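Folding (laundry)

Folding is the stage of household laundry in which clean, dry textiles are brought to a flat, regular shape for storage. It follows drying and comes before putting away, and in most homes it takes in clothing, towels, bed linen and kitchen cloths. Items hung on hangers or rolled into drawers are usually counted as part of the same task.

Terminology

In Australia the word covers the whole job of dealing with a dry load, so that a person "doing the folding" may also be pairing socks, turning sleeves the right way out and setting aside things to be mended. The pile waiting to be dealt with is known simply as "the folding" in many households. Commercial laundries separate the work into sorting, finishing and stacking, and use "folding" only for the middle part.

Work surfaces

Few Australian homes have a table set aside for the purpose. Laundries are often narrow, with a trough, a washing machine and little bench space, and the work moves to wherever a flat area can be found. The bed is the most common choice. It is wide enough for a bath sheet to be opened out, it stands near the wardrobe and drawers, and a made bed offers a clean surface. Its drawbacks are its low height, which makes the person bend, and the softness of the mattress, which lets the cloth underneath shift when a fold is pressed down by hand.

The dining table, the top of a chest freezer and the ironing board are also used. Gisela Kasten's household manual Cloth and Cupboard gives 90 centimetres as a comfortable height for a standing adult and advises raising a low table on blocks if large loads are done often.
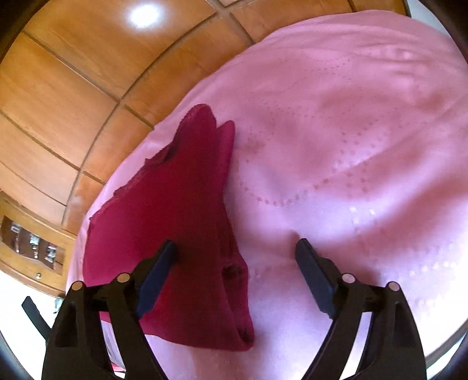

Handling a heaped item

Textiles taken from a basket or dryer seldom come out flat. An item lying in a heap is normally picked up by an edge or corner, given a shake and laid down again before any fold is made. Finding the corner is the slow part. With a rectangular piece, such as a towel, the usual method is to take hold of any edge, run it through the fingers until a corner is reached, then follow the short side to the next corner. Once two neighbouring corners are held, the rest of the piece hangs straight under its own weight.

Garments are handled by their seams. Shirts are lifted at the shoulders and trousers at the waistband. Knitwear is supported from underneath, as a heavy jumper held up by the shoulders may stretch.

Frayed edges are smoothed inwards so that loose threads end up inside the fold. Long threads are trimmed with scissors — pulling them can open the weave further.

Common folds

The half fold brings one edge to the opposite edge and is repeated until the piece fits the shelf. It suits tea towels, pillowcases and face washers.

The thirds fold is made lengthways, with each long side turned in over the middle, and is followed by one or two folds across. Hotels favour it for bath towels, as the raw and hemmed edges are hidden at the back of the stack.

The file fold produces a small upright packet which stands on its edge in a drawer. It became popular for T-shirts and children's clothes, where the whole contents of a drawer can be seen at once.

Fitted sheets are folded by tucking the four elasticised corners into one another, after which the sheet is treated as a rectangle.

Household practice

A time-use study by Fernanda Rocha and Rawiri Doolan collected diaries from 1,401 households. Respondents gave a median of 16 minutes to fold one machine load. Evening was the most frequent time, and the bedroom was named more often than any other room. Many diaries recorded folding alongside another activity, chiefly television or a phone call.

Colour sorting, done before washing to limit dye transfer, has less bearing at this stage. Some households keep deep reds and other strong colours in a separate stack until a new item has been through several washes.

See also

Clothes line
Ironing
Linen cupboard
Mending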